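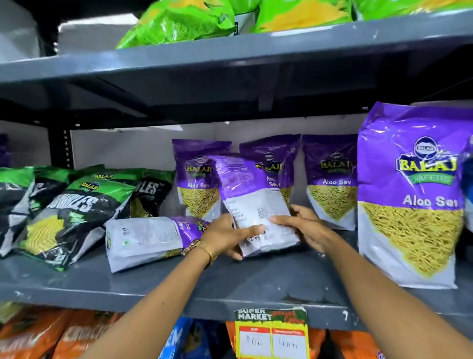
How many times do you have to show a robot the same job before it gets it? More than you'd think, and it depends how varied your goes are.

We're at 1,266 for Pindine, all on shelf tidying, and I still love it! Tuesday was snack packets – crinkly, slippery, wonderful things. Turning one round so the back faces you takes both hands, and Myrto does it quite differently from me. Good, says Yutong, keep both. Next up is 60 goes by remote control, which I'm hopeless at.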